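Chapter 5
Bed Making and Linen Presentation

By the end of this chapter you should be able to:
name the parts of a bed and the order in which they are dressed
fit a bottom sheet to a mattress without strain on the seams
recognise the common faults in a fitted sheet and correct them
inspect the floor and furniture next to the bed before signing off a room

5.1 The bed as a working surface

A bed is dressed from the mattress outwards. The protector goes on first, then the bottom sheet, then the top sheet or duvet, then the pillows. Each layer takes its line from the one beneath it, and a fault in the bottom sheet will show through everything laid on top. For this reason the bottom sheet is treated separately here, and the upper layers are left to Chapter 6.

Two types of bottom sheet are in general use. A flat sheet is tucked by hand and held by folded corners. A fitted sheet has elasticated corners, sometimes with elastic along the full edge, and is sized to the depth of the mattress as well as its length and width. Fitted sheets are quicker to put on, but they are harder to iron and fold, and the elastic weakens with repeated washing. The Tusard linen register, used in the exercises, lists 281 fitted sheets in service and 92 withdrawn for loss of elastic.

5.2 Fitting the sheet

Start at the head of the bed, where access is usually worst. Pull the mattress a little way from the headboard, seat both head corners fully, and push the mattress back. Then work down to the foot and seat the remaining corners in turn. Smooth the surface from the centre towards the sides with the flat of the hand.

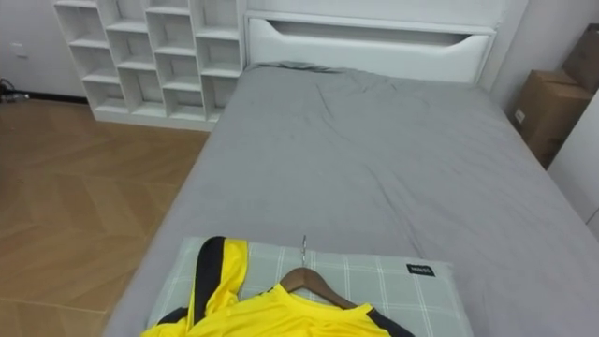
Why does spare cloth tend to gather at the head of the bed?
The head corners are often hooked over the mattress without being drawn underneath it, and the slack then collects against the headboard when the mattress is pushed back.

Small creases across a fitted sheet are acceptable if the bed is to be covered at once. A ridge that can be felt through the top sheet is a fault – lift the nearest corner, draw the cloth down and seat it again.

5.3 Around the bed

Inspection covers the furniture and floor on both sides. Open shelving is checked compartment by compartment. Loose cables are coiled and placed clear of the walking route, and skirting boards are wiped along their full length. The checklist in Table 5.1 was drawn up by Isla Maihi for the Correa training rooms and is reproduced with minor changes.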